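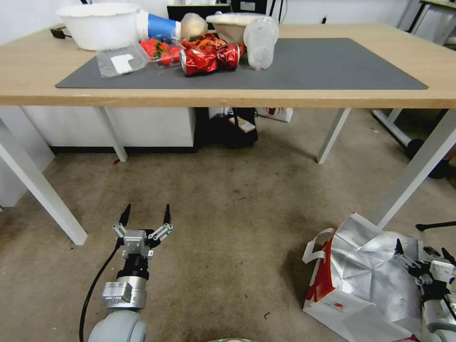 Drucken | Als E-Mail versenden

Ordnung auf Rechnung

Bei Grakora soll nach der Pause kein Tisch mehr voll stehen. Die Firma bietet Aufräumkurse für Büros an, 200 Euro pro Team. Wozu braucht man dafür einen Kurs? "Weil jeder nur den eigenen Becher sieht", sagt die Kursleiterin. Verpackungen und Dosen kämen zuerst weg, dann die Erdbeeren in den Kühlschrank, Schüsseln zuletzt.

Das weiß man auch so. Sie widerspricht nicht - "wissen tun es alle". 100 Teams hätten den Kurs schon gemacht. Ob deren Tische heute leer sind, hat Grakora nie geprüft. "Wir kommen nicht kontrollieren", sagt sie. Und die Schreibtischmatte, auf der gegessen wird? "Abwischen, jeden Tag."

Der Folgekurs ab Oktober kostet extra. Den Preis wollte sie am Mittwoch noch nicht nennen.

Drucken | Als E-Mail versenden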